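Stuvness two-finger hand-held gripper, with Cora planning sheet
Reviewed by Tudur Gronow
Filed under: Kit and Budgets

I was asked in December to work out what it would cost Bostudthorpe to teach a machine to deal with laundry. I said I already knew a person who would do it for the price of a sandwich, and was told that this wasn't in the spirit of the exercise. So I have spent the winter with the Stuvness, a gripper you hold yourself, and with Cora, the planning sheet that comes with it and which has opinions about my spending.
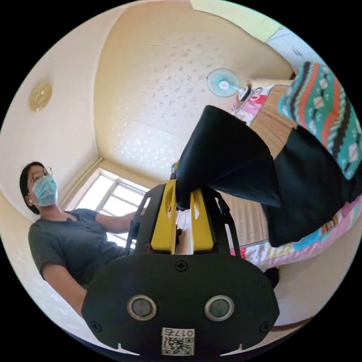
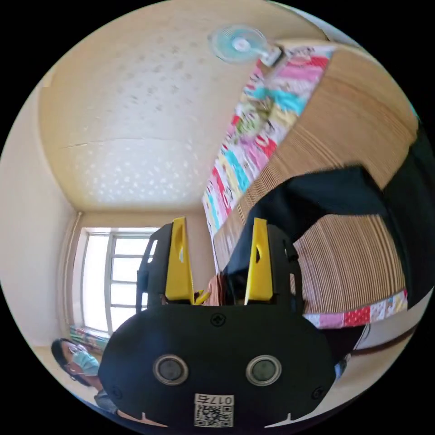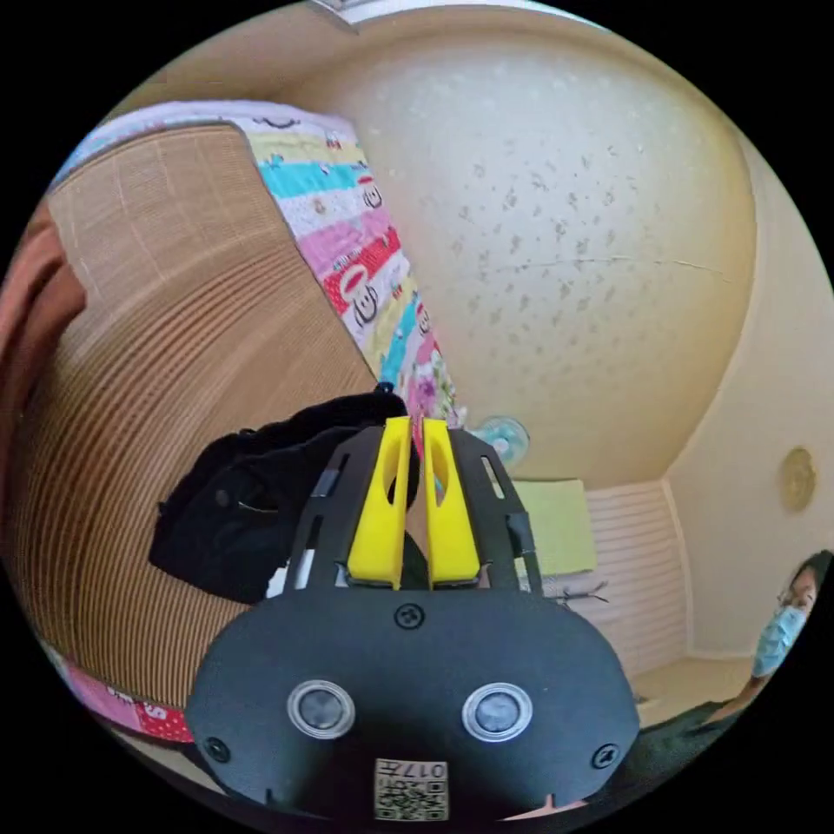
Bedroom work with the Stuvness: yellow fingers, black cloth, and a helper in a face mask.

The price first, as it was the first thing I looked at and the last thing I got over. A pair of grippers with the mounts, the charging dock and a year of Cora came to 3,208 pounds. You can buy one on its own for a bit more than half, and the shop will let you, but anybody planning to work with cloth should budget for 2 from the start. I tried to be clever and ordered a single one. Shirts have two sides. I paid for delivery twice.

What you get for the money is mostly body. The front is broad, black and rounded, with a pair of silver-ringed sensors that look up at you like something that has been waiting in a pond. I got used to it by the second week. My wife asked that it be put in a drawer overnight.

The fingers are the good bit. They are flat and bright yellow, with a long slot in each, and you can see where they are at a glance, even against a black jacket, which I can't say of the Caldeira I had on loan last year. That one had grey fingers and I spent a good part of the loan looking for them. Stuvness sells spare fingers at 30 pounds a set. Put two sets in the first order. They wear at the tips if you are heavy-handed, and the people you lend it to will be heavy-handed.

Grip on cloth is firm. A sleeve or a hem stays put while you lift, and thick seams give it no bother. Thin, slippery linings are another matter and I lost my temper with one of them. There's a trick to it, where you come in low and close slowly, and the booklet explains this on a page I had used to level the kettle.

Comfort is fair. It is heavier than it looks in the catalogue and the weight sits forward, so an afternoon of jackets tells on the wrist. Plan on short turns and swapping over. If your budget has a line for people's time, and mine did not until Cora put one in, make it bigger than you'd like. The gripper is bought once. The person on the end of it wants tea every day, and rightly.

Which brings me to Cora. It is a spreadsheet in a nice coat. You tell it how many grippers you have, how many rooms you mean to work in and what sort of things you'll be picking up, and it gives you a total with a small red flag beside it. The first total I got was lower than I expected. I then found the tick box marked "include storage", and after that the total was higher than my car. Recordings from these things take up a startling amount of room, and storage is the part of the bill that keeps coming back. I'd price that before you so much as look at the yellow fingers.

It did save me from one daft purchase. I had put down for a folding rail, a work table and a set of lamps, on the grounds that a proper job needs a proper workroom. Cora asked whether the machine would one day be working in a workroom. It would not. It would be in a bedroom with a bed in it and a quilt on the bed. Out went the table and the lamps, and I kept the rail because I wanted one for the landing.

Grumbles, in no order. The lid of the dock is a nuisance. The carry case fits one gripper, whichever number you bought. The screws on the body are ordinary cross-heads, for which I was grateful, but the driver in the box is made of cheese and a decent one should go on your list. Support replied to me within a day and were polite about the kettle.

Would I buy it again? For a small group with cloth to handle and a fixed pot of money, yes, as a pair, with spare fingers and the storage worked out beforehand. For one person who is merely curious, borrow one. Mine is free most of February if you are near Bostudthorpe and will bring your own screwdriver.

Score: 85 out of a hundred. It would have been higher with a second carry case.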